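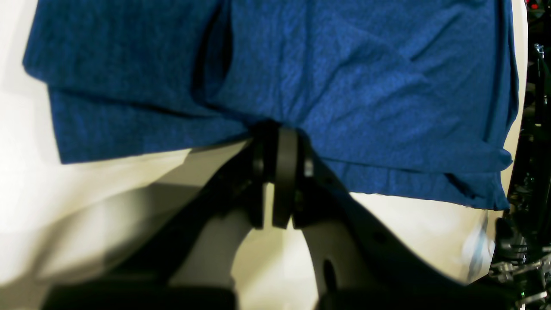 Blue fabric, creased and folded.

How to read a local poll before you believe it

Posted July 14, 2019

Every campaign season somebody puts a poll in front of you and expects you to feel something about it. Your candidate is surging. The other one is collapsing. The bypass has the support of the whole county. Most people look at the two big numbers, get happy or get angry, and pass it along.

I don't trust polls much, and I trust local polls least of all. I still read them. A bad poll tells you who paid for it and what they would like you to think, and a decent one can save you from believing your own yard signs. What follows is the routine I use. It takes me less time than a cup of coffee if the pollster has published what it should have, and even less if it hasn't, since I stop at the second step.

What you need

The poll itself, meaning the full document with the questions in it. A news story about the poll will not do, and neither will a chart someone cropped for social media. You also want a pencil and the results of the last election in the same area. The county clerk's site usually has those, buried under a menu with a useless name.

Step 1. Find out who paid

Look for the words "commissioned by," "sponsored by" or "on behalf of." They tend to be in small type at the bottom of the last page. If you can't find any of them, write to the pollster and ask. If you get no answer, put the poll down.

A paid poll isn't automatically a false one. Campaigns need good numbers for their own use, and they pay real money to get them. The trouble is in what gets released. A campaign that takes four polls and likes one of them will hand you that one. The Lorken bypass people put out a survey in February showing healthy support, done by a firm called Kunis, and I have no reason to think the calls weren't made. I do wonder what the earlier ones said. The Lorken bypass people have been asked whether there were earlier ones and have replied with a statement about jobs.

So mark the sponsor at the top of the page in pencil, and if the sponsor has something to gain, knock a few points off in your head. I can't tell you the right number of points. Anyone who says they can is guessing.

Step 2. Find the questions, word for word

This is where I quit most polls. If the exact wording isn't published, the percentages mean nothing.

When you do have the wording, read the questions out loud in the order they were asked. You are listening for a few things.

Does the question explain the issue before asking about it? "The bypass would cut truck traffic near schools. Do you support or oppose it?" is half a sales pitch. Now imagine it with "The bypass would cost more than the county's annual road budget" in front. Same bypass, same voters, different result.

Does it ask two things at once? "Do you support lower taxes and better schools?" Well, sure.

Are the candidates introduced evenly? I've seen "a lifelong resident and small business owner" run against "a member of the current council."

Then check what came earlier. If people were asked five questions about crime and then asked to rate the mayor, the mayor's rating is really a rating of crime. Some sponsors publish question nine and leave out one through eight. If the numbering has holes in it, ask what was in the holes.

Step 3. Look at how many people answered

Now the sample size. Here is the short version, good enough for anybody who isn't doing this for a living.

With 100 people, the margin of error is ten points either way. That's useless for any race you'd bother to poll.
With 300, it is between five and six points. Fine for a lopsided question, no good for a close one.
With 1,000, it is three points.
With 2,261, it is two points, and you'll notice it took a lot of extra calls to gain that one point.

These figures assume a random sample and a population a good deal bigger than the sample. They apply to each candidate's number separately. The gap between two candidates is shakier, close to twice as shaky when they split most of the vote. So if a 300-person poll has one candidate up by four, the pollster has learned that the race might be close, or might not be, and either of them could be ahead. The headline will say "leads."

A big sample does not rescue a bad method. The Drenddale council race this spring had an online "poll" with 2,261 responses, and people quoted that number as if size settled it. Anyone could click. You could click from another state. You could click at breakfast and again at lunch. A margin of error printed next to a thing like that is decoration.

Step 4. Ask who was called, and how

You want three answers out of this section of the document. Where did the list come from, how were people reached, and was it all adults, registered voters or likely voters?

The last one does the most damage in local elections. Turnout for a council race in an off year is tiny. A poll of all adults in Drenddale includes a great many people who won't vote and couldn't name the ward they live in. Their opinions count as much as anybody's, but they won't decide the race.

"Likely voter" sounds better and should make you nervous too. Somebody had to decide who was likely. Some pollsters simply ask, and people lie, because saying you don't plan to vote feels like admitting you don't floss. Others go by voting records, which misses the new people. A good document says which it was. "Proprietary likely voter model" means they'd prefer you didn't ask.

As for how people were reached: landline-only polls lean old. Online panels lean toward people who take surveys. Text message polls get whoever doesn't delete them. None of these is hopeless by itself. I would want to see more than one used, and I would want the pollster to admit what it did to patch the gaps.

Step 5. Check the weighting against something real

Weighting means counting some answers more heavily so the sample looks like the voters. Everyone does it and everyone should. It's also where a thumb can rest on the scale.

Get out last election's results. If the poll asks how people voted last time, compare. Suppose the incumbent won narrowly two years ago and this sample says he won in a landslide. Either people are misremembering in favor of the winner, a thing they do all the time, or the sample is stacked with his friends. You often can't tell which. Write a question mark and move on.

Look at age as well. If hardly anyone under 30 was reached, each of those few people is carrying a heavy load, and one odd duck can move a whole column.

Step 6. Ignore the small groups

Reporters love the breakdowns. "Women in the east ward are moving away from the mayor!" Go look at how many women in the east ward there were. In a poll of 300 it may be a couple of dozen, and you already know what happens at 100. I cross these tables out with the pencil so I'm not tempted.

Step 7. Put it next to another poll

One poll is a rumor. Two from different firms, with similar questions, taken close together, start to be worth something. If they disagree, don't pick the one you like. Don't average them blindly either, especially if one was paid for by a campaign.

Compare a firm only with itself when you're looking for movement. Liao's last two Drenddale polls used the same wording and the same kind of list, so a change between them might be a change in opinion. A change from Liao to Kunis might only be a change from Liao to Kunis.

And check the field dates. Numbers collected before the budget vote and published after it tell you what people thought before the budget vote.

Things that should stop you right away

A poll with no sponsor, no questions or no dates.
A caller who asks whether you'd still support someone "if you knew" something ugly about them. When that goes out to thousands of people and the answers never get published, it's advertising.
Percentages given to a decimal point in a small sample.
Undecideds who have vanished. In a local race months out, plenty of people are undecided. If the table adds up neatly to two candidates, somebody leaned on them or left them out.
A memo about a poll. Memos are written by the campaign.

What if the poll agrees with you?

Go back to step one and do it again, slower. I have waved through some awful surveys for no better reason than liking the result, and I only caught them when the other side used the same firm.

If you find a local poll with the full questions, the sponsor, the dates, the method and the weighting all in one place, save a copy. Pollsters take pages down after elections, and you'll want to check it against the count.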